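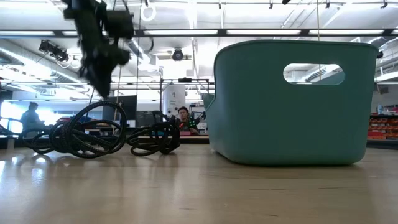

Does cutting dues help a small left-wing party hold on to new members?

Only a little, and mainly in the first few months. After that what counts is whether the branch gave the person anything to do.

4. Dues, paper sales and dropout

4.1 What the branches charged

Rates first. Both organizations in the study ran a sliding scale on paper. Prarnix (the student-heavy one) set its lowest step at the price of a cheap lunch and left the rest to conscience. Zeline, older members, more of them in steady jobs, asked for a share of take-home pay and printed a table so people could look themselves up. In practice few did. Most new joiners at Zeline were told a number by whoever signed them up, and the number was usually the lowest one. Same at Prarnix, without the table.

So the formal scales tell us less than hoped. We kept them in the model anyway, coded as low, middle, high, but the step a member was assigned depends on who was sitting next to them at their first meeting. Worth remembering when reading the coefficients in the next part. A reviewer asked us to drop the variable. We disagree – it's noisy but it isn't empty.

4.2 The branch reports

The main source is 600 branch reports, handwritten or typed, one page mostly. Subscriptions paid, papers sold, new contacts, anyone gone quiet. Zeline branches filled in a form. Prarnix branches sent whatever they felt like sending, including in one stretch nothing but attendance and a complaint about the room. Reports from January are thin in every year we have. Universities closed, people away, and the branches that did report tended to be the ones with something to brag about. We ran everything with and without January. Little changes.

The coding cut-off was 06/07/2021. Reports that arrived later were read but not coded.
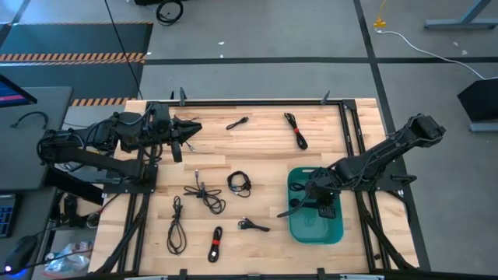

Two coders went through the full set and a third settled the disagreements, most of which were over "gone quiet". One branch used it for anybody who missed two meetings in a row. Another used it only for people who had stopped answering the phone. We ended up with a rule: no dues and no recorded activity for three months running counts as dropout, whatever the branch called it. Crude. It does mean the two organizations can be compared, which was the point.

Resignations in writing were rare and we treat them separetely. People who write a letter to leave are mostly leaving over a position, on elections or on a split somewhere abroad, and the letter says so at length. People who drift out leave no letter. The second group is far bigger and it's the one dues policy is supposed to reach.

4.3 Results

Members on the low step stayed longer through the first quarter after joining. By the end of the first year the gap had closed, and in the larger branches it had closed sooner. Being given a regular task did much more. The task could be dull. Booking a stall, keeping the contact list, carrying the unsold papers home. Members with a named task in their first six weeks were still paying a year on far more often than those without, on every dues step, in both organizations.

Paper sales are the awkward case. Branches that pushed new members onto sales right away lost more of them, but the ones who stayed went on to do nearly everything. Filtering or training? Our data can't split the two. One Zeline branch ordered 2,000 copies of a special issue for a day of action, and its reports for the weeks after are almost entirely about unsold copies. Three newer members gone quiet in that stretch. Could be the papers, could be exams.

Prarnix meanwhile moved to leaflets, 2,000 per branch per campaign, free to hand out, no money to collect and no tally to be embarassed by. Dropout fell slightly. Recruitment fell too, and we suspect the conversation over the price of a paper was doing some of the recruiting.
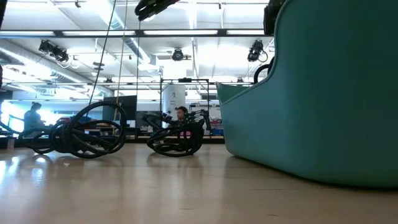

Branch reports have a further problem, which is order. A report says dues down, argument at the meeting, two members gone quiet, and gives no dates inside the month. We are tempted to read a story into it: the argument, then the quiet, then the missing money. But a page like that is closer to the tabletop in Figure 3, with its small brownish mark, its short dark scratch and the longer faint line farther back. All there together, nothing on the surface to say which came first. For that reason the monthly data are used for levels only, and claims about sequence rest on the interviews.

Figure 3. Marks on a glossy surface, read all at once. See 4.3 on the ordering of events in monthly reports.

The interviews help some. Former members asked why they left gave money as a reason less often than branch officers expected. Time came up most. Then moving away, then a vaguer thing that we coded as "not needed". That last one overlaps heavily with having had no task, and it was more common among people who had joined during a wave of protest, when meetings were packed and the officers had their hands full.

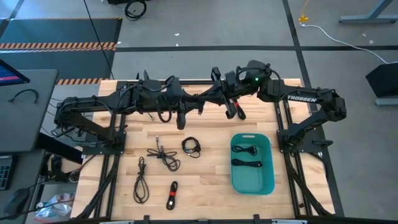 Tamsin Ordway
Research fellow, labor and party organization (corresponding author for Section 4)

4.4 Limits

Two organizations, one country. Both on the far left, both with a paper, both expecting a lot of members compared with the big parties. A party that asks for a card and a vote every few years would give other results and we make no claim there.

Smaller branches are underrepresented. Where the one person writing reports left, the reports stopped, and the branch vanishes from our data at just the point we'd want to watch it. We tried filling the gap from the national newsletters. Poor source – newsletters report foundings and hardly ever closures.

Also the dues records themselves. Some treasurers paid in for members who were behind, out of pocket, and recorded it as normal. We found this out from interviews and have no way to correct for it. If it was common, the low-step effect in the first quarter is overstated. A sample of 100 member histories was checked against bank records where the branch still had them, and most matched. Details of the check are in the appendix, along with the form used by Zeline and the coding rules.

Section 5 turns to branch size and the timing of splits.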